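Progress report to the Gatberg Fund
Urnport independent shops packaging trial, second period
Prepared by Ritu Gautam, project lead
Reporting period: May to 27th September

1. Status

The trial is on schedule and within budget. Work packages 1 and 2 are closed. Work package 3 (in-store use) is open and will run to the end of the grant. No change to scope is requested.

2. Supply

The paper stock order was placed with Dromholm in May under the terms approved in the first report. The supplier delivered in 2 lots. The first lot passed incoming checks on weight, fold accuracy and handle adhesion. The second lot was held for 5 working days after Hemant Bhatia found that glue coverage on the base fold varied between cartons. Dromholm replaced the affected cartons at its own cost and has changed its sampling procedure. The replacement cartons passed the same checks.

Storage has moved from the basement of the Urnport office to the ground-floor stockroom. Humidity in the basement was above the limit set in the handling plan for most of the summer, and paper kept there lost stiffness.

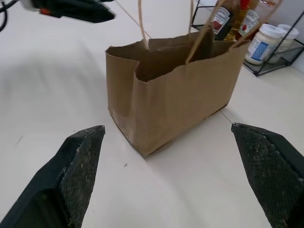

3. Load and handling tests

Kam-wah Tam completed the static load series. Bags from the small size were loaded in steps and held at each step for the time given in the test plan. The pass mark is 500 grams above the heaviest basket recorded in the baseline survey. The small size met the pass mark in dry conditions. After conditioning at high humidity, results were less consistent, and failures began at the handle joint in most cases. A wider handle patch has been specified for the next order.

The large size has not been tested. The test fixture needs a longer crossbar, which is on order.

4. Shop participation

All shops that signed up in the first period are still taking part, with the exception of Mughal Grocers, which closed for refitting and expects to rejoin when work is finished. Shanti Sandhu visits each shop monthly to collect stock sheets. Two shops returned incomplete sheets for July. The missing entries were recovered from till records.

Staff comments concern storage under the counter and the time taken to open a bag at busy hours. Customer comments have not yet been coded.

5. Budget

Spending on materials is $700 under plan, owing to the replaced cartons being supplied free of charge. We ask permission to move this amount to the testing line to cover the crossbar and additional conditioning time. Staff costs are as forecast.

6. Risks

Paper price: the current quote from Dromholm expires before the final order. Senan Phelan is seeking an extension.
Data quality: stock sheets are now checked at the time of collection.
Schedule: late delivery of the crossbar would delay the large-size tests but would not affect in-store use.

7. Next period

Place final order with revised handle patch. Complete load tests on the large size. Code customer comments. Submit draft cost comparison to the Fund for review.

Questions on sections 3 and 5 should be sent to Ritu Gautam.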